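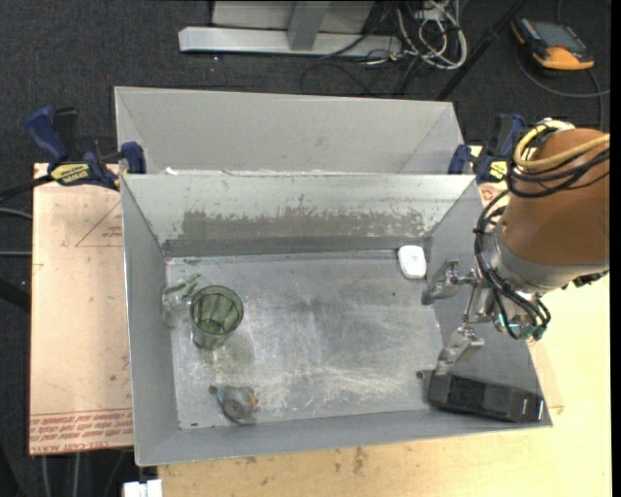
When does the Pradia glass swap come back? It opens again on October 16, 2024, in the side hall at Gaillard, and it runs for two weeks this time!

We had such a good time in April that we asked for a longer run. Bring any drinking glasses, jars or small bowls you no longer use and take home something you like better (odd singles are very welcome, and so are sets with one missing). Around 600 pieces changed hands in the spring, and we'd love to beat that.

New this fall: Irkar is lending us three long tables, so there will finally be space to browse without bumping elbows. Please wrap your pieces in newspaper and leave chipped ones at home. Tea and plum cake by the door, as always – come early for the cake!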